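**Ticket status:** open, then closed, then open again (see below)
**Product:** Trorneck wall thermostat, with the Burier wireless sensor
**Summary:** Heat drops 8 degrees overnight and the thermostat denies it

I'm keeping this as one running log so the next agent doesn't have to ask me whether it's plugged in. It isn't plugged in. It's wired to the wall, the way your installer left it.

### What happens

The schedule says 66 all night. At 2 a.m. the furnace shuts off and stays off. By breakfast the house is at 58, and the thermostat's display reads 66 in large, confident numerals. If I press any button, the display goes blank for a moment, shows code 17, and then reports the real temperature as if it had known all along.

Code 17 isn't in the manual. The manual goes from 16 to 18. I've read that page more often than I've read some novels.

### Things I was told to try

**Restart the thermostat.** Done. It restarted. The heat went off again that night, on time, to the minute. I wish the schedule I programmed were followed this faithfully.

**Replace the sensor batteries.** Done, with new ones from a sealed pack. Support then asked whether the new batteries were new.

**Update the firmware.** The update page says to allow up to 30 minutes. I allowed it the whole evening. The progress bar reached the end, went back to the beginning, and set off again with no sign of embarrassment. After a restart it reported the same version as before, plus a cheerful message that I was all caught up.

**Check the internet connection.** I have Bikorow cable and it works fine. I also unplugged the modem for a full night to see whether the thermostat would behave without supervision. Same shutdown, same hour. So whatever is doing this lives inside the house.

**Delete the schedule and build it again.** This did something! The heat stayed on the first night. The ticket was marked resolved before I'd finished my coffee. The second night it went off again, and I learned that replying to a resolved ticket sends your message to an address that doesn't accept messages.

### What I found on my own

There's a second schedule. It doesn't show in the phone app. You only see it on the wall unit if you go to Settings, then Installer, then hold the down arrow until it gives in. It's labeled "Eder," and it contains one instruction: eco mode at 2 a.m., every day, no end time.

I don't know what Eder is. I asked the agent on chat, who said it was a feature. I asked what the feature did and was disconnected for inactivity while typing.

Turning Eder off works until the sensor next checks in, and then it's back on. With the sensor's batteries out, Eder stays off and the heat stays on all night. So my current fix for the wireless sensor I paid extra for is to keep it in a kitchen drawer, dead.

### Other things I've ruled out

- Furnace filter: clean, changed before any of this started.
- Vents: open, and pushing warm air whenever the furnace is running.
- Breaker: never tripped.
- Sensor placement: tried high, low, near the thermostat, and far from it. It's equally wrong everywhere.

### Attachments 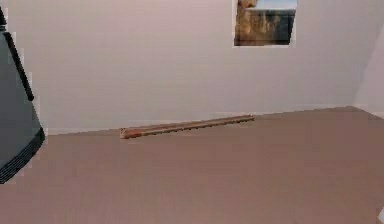
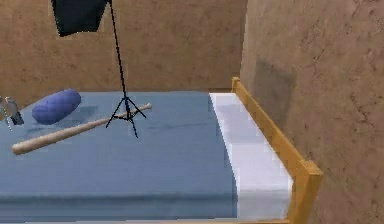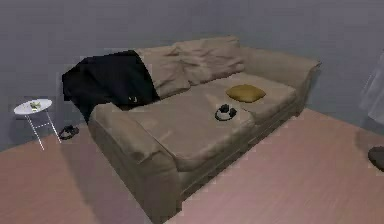
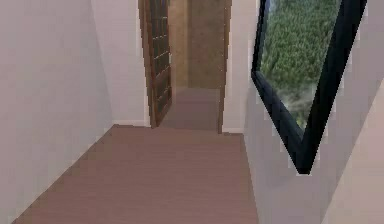 *Last changed: January 14, 2021*

### What I'd like

Please tell me one of the following:

1. How to delete the Eder schedule so it stays deleted.
2. What code 17 means. A guess is fine. I've been guessing for free.
3. Where to send the Burier sensor for a replacement, if the sensor is what keeps putting the schedule back.

The warranty runs out in April, and I'd like to have this settled while it's still your problem as well as mine. I'm not asking for a credit toward another Trorneck product, which was the last offer. One is plenty.

Please don't close this for lack of response. Your reply form logs me out when I attach anything, and I've had to paste this whole log back in more than once. If you need to reach me, the phone number on the account is correct. Mornings are good. I'll be up early, checking the temperature.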